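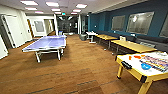
Afonso Patrício: I disagree with the first post. Floating boards expand across the whole room, so an 8 mm gap at the skirting won't do over that width. Check the sheet for your product before lifting anything.

skirting_gap
The Bernstead sheet gives a gap per metre of width, with no upper limit on the room. I followed it and still have two raised joints near the long wall.

Hrnčiar
Is there anything heavy on it? A fixed cupboard pins the boards and the movement goes to the nearest free joint. Mine lifted in January with 38% humidity indoors, so damp wasn't the cause.

skirting_gap
One cupboard, screwed through the floor. Underlay is Skivlow, 2 mm.

Afonso Patrício
Then the screws are your fault line. Take them out, cut the boards round the base and leave a gap there too.

Sternano
Not convinced. I have 801 square feet down with two fixed units and no lifting. I'd look at the subfloor first. Put a long straight edge across the raised joints and measure the dip on each side.

Hrnčiar
A dip gives you bounce and a clicking noise. It doesn't normally push a joint up.

Sternano
It does if the tongue has already cracked.

skirting_gap
No bounce. Screws come out tomorrow, straight edge after that. Will post the readings.

Last updated: 2021-01-01
Contact | Copyright | Back to top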